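Equipment planning, bin-picking bench
Monday, April 20, 2020

Budget form came back again. The box marked "justification" had been circled in red biro with the word "more" next to it, so this entry is me thinking out loud before I write the version with the swearing taken out.
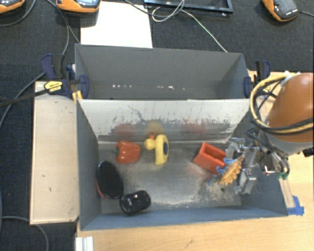
Where we stand. The form gives us one lump for the year and wants it split between "capital" and "consumables", and every single thing we need falls down the gap in between. Gripper fingers, for instance. They wear, they bend, they get bolted on and taken off until the threads give up. Finance calls them capital because they are metal. I call them consumables because I have a drawer full of dead ones.

Quotes so far:

Hetley, spare finger set for the gripper: 887 a set, delivery not included, delivery not mentioned either until I rang.

Grulludton, same job, their own pattern: 998, but they throw in the mounting plate and will take a set back if it doesn't fit. I had more or less decided on Hetley until I remembered that we'd have to make the plate ourselves, and I know who "ourselves" is.

Jondden: still "preparing our best price". They have been preparing it since March. It must be magnificent by now.

Leaning Grulludton. Would like to see a set in the hand first, but with the building as it is that means asking them to post one and trusting me to post it back.

Cables. The bundle on the arm is the next thing to go, in my opinion, and the thing no form has a line for. It hangs in a loop on the outside of the housing and goes wherever the arm goes, usually a moment later. A proper dress pack (clips, sleeve, swivel at the wrist) is on the Nikolaidis list. I have put it down under "safety", where things get read. Also want a couple of spare sets of the cable itself on the shelf. Lead time last year was 10 weeks, and we spent the whole of it being very careful.

Bins. The two grey ones stay. The sloped metal at the divide is scuffed and streaked along the lower part and the floor has its worn patches, but I can't find anyone who'll say that matters to the picking, and I'm not going to pay for pretty. Worth noting for the vision side that the metal is shiny enough to give back a smear of red or yellow from whatever sits against it. I priced matt liners and then put the price away again. Try a cheap sheet first.

Clamps: the blue and black ones holding the bins by the sides do the job. There was a suggestion of a bolted base frame at several times the cost of the table. No.

Objects. This is the line that always gets the phone call. Last year's claim said "assorted test items" and I was asked to itemise, and then asked to explain the itemising. It is very hard to put a rubber duck on a capital form with a straight face. Same goes for the pepper and the spiky orange and blue beast. But a pepper is smooth and lobed, the duck rolls onto its side, and the beast is all lumps, and you don't learn much from picking up twenty identical boxes. Proposal this time: one line, "grasping test set, mixed shapes and surfaces", 20 pieces, and no further detail offered unless a warrant is produced. I want more shiny black things like the rounded one by the near wall, and more with a hole or recess in the top like the red block.

Not asking for: second arm, new table, chairs. I did want chairs.

To do
Ring Grulludton, ask about a loan set.
Chase Jondden, once, politely, then strike them off.
Get the Nikolaidis part numbers for the dress pack and check they fit our wrist and not the newer one.
Rewrite justification. Use the word "throughput" at least once; it went down well before.
Find out whether unspent consumables can roll over. Last time I asked, the reply was a link to the form.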